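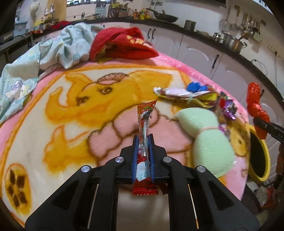

Red snack packet, pink blanket behind.

Wednesday, 4.10pm

Glue day again! Second go at the Blomqvist chair, the one with the wobbly back leg. I scraped out the old stuff last night (horrible brown crumbs, took ages) and the joint is lovely and clean now, so I mixed up a bit of Vatine and got it in the clamps by two. Left it a touch proud on the inside face, will pare that back tomorrow.

Workshop was 19 degrees when I mixed, which is fine by me, but Dennis Kirui reckons it wants longer in the clamps than the tin says. He's usually right about glue so I'll leave it overnight.

Still no sign of the Dridum webbing, order 2324. Dennis, if you're in before me could you ring them? And please don't sit on the chair!!

Seat pad: 2 layers of wadding, I think, then the green cloth. Need more tacks.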